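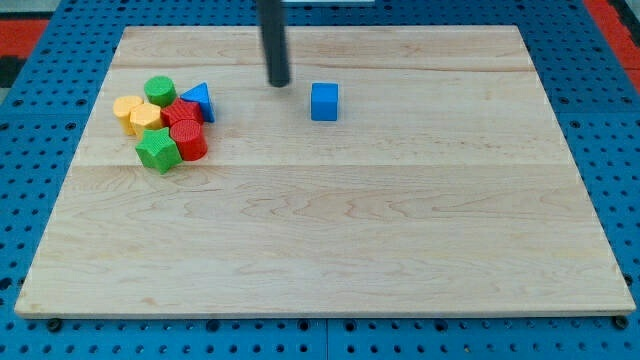

3.2 Moisture and seasonal movement
Panels glued up from several planks move mostly across the grain, and the amount depends on how the lumber was dried. We weighed 252 panels from the Stovthorpe shop over 19 weeks. Grain direction was recorded by eye, which is simple on a pale board with wavy, darker lines such as the one in Figure 2. Seams were checked separately, as a faint seam is easily missed. Villanueva and Paucar used the same method at Huaranga.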